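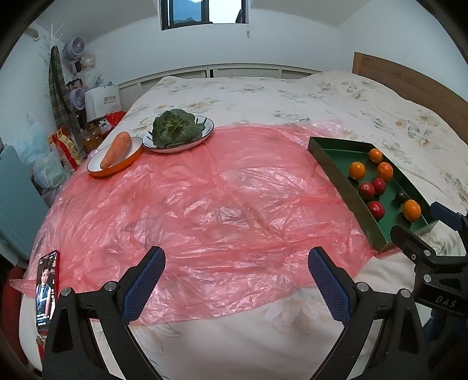

Figure 3. Bed surface with protective sheet, plates and tray in place.

Drirell Household Practice Guide
Section 4: Preparing a Bed as a Sorting Surface
Issued by Tejada Home Learning, Brevdale office
July edition
3 min read

4.1 General

A bed may be used where no table of suitable size is available. The duvet remains on the bed and is covered before any food item is set down. The sheet supplied in the Clulton kit is item 14; any clean plastic sheet of similar size may be substituted.

4.2 Procedure

1. Straighten the duvet and press out large folds by hand.
2. Spread the plastic sheet over the middle of the bed. The sheet may hang over the near edge. Small creases are acceptable.
3. Set out two plates, one larger than the other. Place one vegetable on each, such as a carrot on the smaller plate and a head of bok choy on the larger.
4. Place the tray to the right of the plates. It may rest at an angle over the edge of the sheet.
5. Put the oranges and the balls in the tray together. Do not sort them by color at this stage.
6. Check that each plate sits level, then proceed to Section 5.

NOTE: A phone may be stood at the edge of the bed. Keep it clear of the plates and the tray.

CAUTION: Do not sit or kneel on the bed while the plates are in place. Round items roll toward any low point in the mattress.

CAUTION: Plastic sheeting is a suffocation hazard. Keep it away from infants and young children, and fold and store it after each use.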